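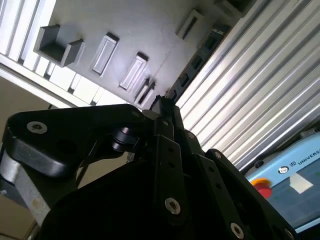
A metal porch roof is loud, Dorin, and I say that as a man who put one up and has to live under it. You asked whether the ridged kind is any worse than the flat kind. I've had both. The stuff I mean is silver and corrugated, same general idea as the metal shutter over on the right of the photo, only lying down and with my lawn chair under it. In a drizzle it sounds like somebody sorting nails. In a real storm you stop talking and just point at things.

> On the porch question, Dorin Ciobanu wrote:
>
> The plastic panels over our back porch finally gave up in
> March and I'd like to replace them before fall. Metal looks
> like the grown-up choice but my wife sleeps on that side of
> the house. Has anyone on the Istside list done this and
> regretted it? The porch is 11 feet deep and slopes about as
> much as a kitchen table. The man at Cozma quoted me for
> ribbed panels and said the noise is "pleasant." Also, do I
> need new gutters, or can I keep the Fitgate ones?

The man at Cozma doesn't sleep under it. He told me "pleasant" too, and then sold me the thinnest sheet in the yard. My fault, I asked for the cheap one.

The shape of the panel matters less than people say. Flat sheet has more room to flap, so mine boomed in the wind on top of rattling in the rain. The ridges stiffen it up, and the rain gets broken into a lot of small noises where you used to have one big one. Whether your wife prefers many small noises is between the two of you. What made the difference at my house was thickness and what's underneath. I went up one grade when I redid it and laid boards with a layer of felt on top, then the metal on that. It's still a tin roof. You can hold a conversation under it now, which has its own drawbacks when my brother-in-law visits.

The slope is what would worry me. Look up the minimum pitch for whatever panel you're buying and believe it. Mine was too flat the first time and water sat in the low end and crept back under the laps. I blamed the screws. I took out every screw and put in new ones with fresh washers - 63 of them, I kept the receipt out of spite - and it leaked in exactly the same place. In the end I raised the house side by 5 inches and the trouble went away. That meant moving the ledger board and patching the siding, so it cost me two weekends and the good opinion of Zita next door, who had been enjoying a quiet spring.

If you can't go up on the house side (windows, I'm guessing, it's always windows), you can sometimes go down at the posts. Stand under it first with a hat on. I have a friend with a very well drained porch that he enters at a crouch.

Screws go in the ridges or in the flats depending on who you ask. Follow the sheet that comes with the panels. People on this list have stopped speaking over it and I'm not getting into it again.

Gutters: keep the Fitgate ones if they're straight and the brackets hold when you lean on them. Metal sheds water a lot quicker than those old plastic panels with moss on them, so you may find it shooting clean over the front edge. I let my panels stick out a little less and that cured most of it. The rest goes on the hydrangeas, who have never looked better.

Two more things. Cut it with snips or a proper shear and brush the filings off the same day, or you'll have rust freckles by the next rain. And get somebody to hold the other end. I carried a 7 foot sheet around the corner of the house by myself with a breeze going, and the dent in the downspout is there for anyone who'd like to come by and see it.

As for sleeping, my wife says she got used to it after around a month. She has also moved to the front bedroom, so weigh that however you like.

I've got most of a roll of felt left and one tube of sealant that may or may not still be alive. Both yours if you bring a truck, or a bag for the sealant.

Gheorghița Iordache wanted to know the same thing about her carport last year, and she ended up with shingles. Ask her. She's very happy and she'll tell you so.

Search this list
Search subject lines only
Go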